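Unit 4 notes: Friction and surfaces
Introductory Mechanics, prepared by Junpei Nomura

Please read these pages before the tutorial. Some of you asked me for a slower explanation of the coefficient, so I wrote it again with more steps.

When two bodies touch and one tries to slide on the other, a force appears along the surface. We call it friction. It always acts against the sliding, or against the sliding that would begin if friction was absent.

Static friction has no fixed value. It grows together with your push until it reaches a maximum, and this maximum is the coefficient multiplied by the normal force. Many students write the maximum in every problem. Please check first if the body is really about to slide.
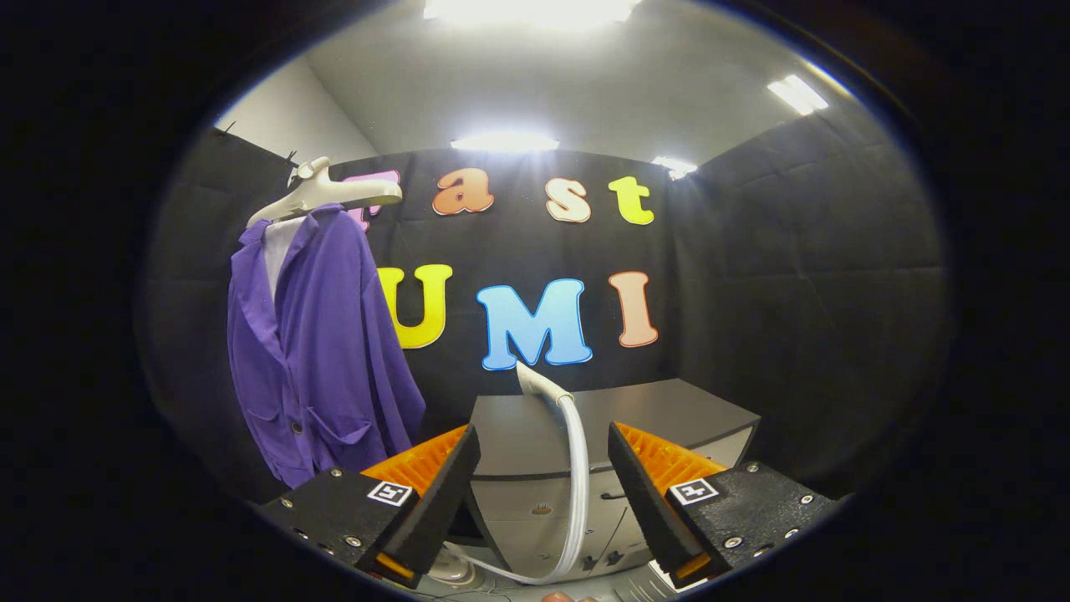
Fig. 2. Two facing fingers with black foam pads; ribbed orange inserts behind the pads.

Worked problem. A crate of mass 40 kg rests on a level floor. The static coefficient is 0.5. Take g as 9.8 metres per second squared. The normal force is 392 N, so the maximum static friction is 196 N. If you push horizontally with 83 N, the crate stays at rest and the friction is 83 N, in the opposite direction. The answer 196 N is wrong in this case, and I see it in the assignments every year.

When the sliding has begun, we use the kinetic coefficient, normally the smaller one. In our simple model it does not depend on the speed, nor on the area of contact. Real rubber does not follow this model very well. Setsuko Takagi will speak on this in her guest lecture in January.

For home: problems 2 and 5 from the sheet. In problem 5 the floor is tilted, so the normal force is smaller than the weight. Draw the forces before you calculate, and label your axes. Write the units in each line, also when the numbers look simple.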